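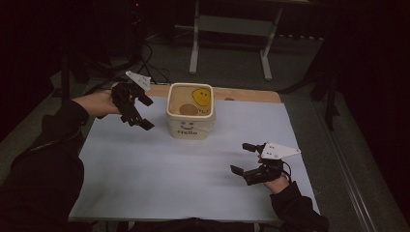
Homa Hashemi asked last time why we can't just record one perfect run and copy it 3,585 times. Fair question! The short version is that a copy teaches the learner one path through the air, and the first time a cup sits an inch to the left it has no idea what to do. So we want runs that differ, and we want them to differ on purpose.

Notes for session 3, September 8, 2020. Bring these to the Flurkwood room, I'm not printing more.

Our task this term is the cup and the bin. I picked it because it's dull, and dull tasks show you your own habits. After 18 runs you'll notice you always come in from the same side at the same height -- and so will the model, which will happily learn that your wrist is part of the job.

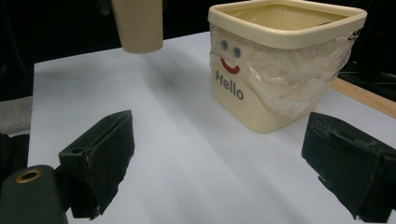 Before each run, move something. Slide the cup, turn the bin a little, stand the cup up or lay it down. Write the change in the Imine log before you start, because you won't remember it afterward (I never do). Then open both grippers wide, wait a beat, and go. Vi trims on that pause, so if you skip it the start of your run gets eaten.

Speed: slower than feels natural, but don't freeze in midair while you think. A long hover reads as part of the task. If you get lost halfway, finish anyway and mark the run "recovered."

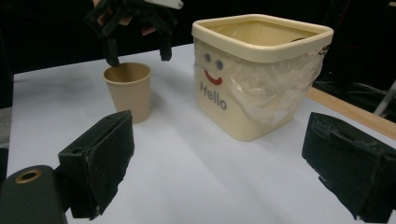
Which brings me to mistakes. Last May's group threw out every fumble and ended up with 1,975 lovely clean runs, and a model that had never seen a bad grasp in its life. Keep the fumbles you recover from. Toss only the ones where tracking dropped out or you stopped for a chat.

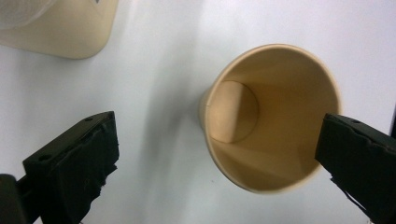
Cup on its side, gripper open.

For next time: read the Vorkumness handout up to the part on labeling, and bring one run you'd argue for keeping and one you'd argue for dropping.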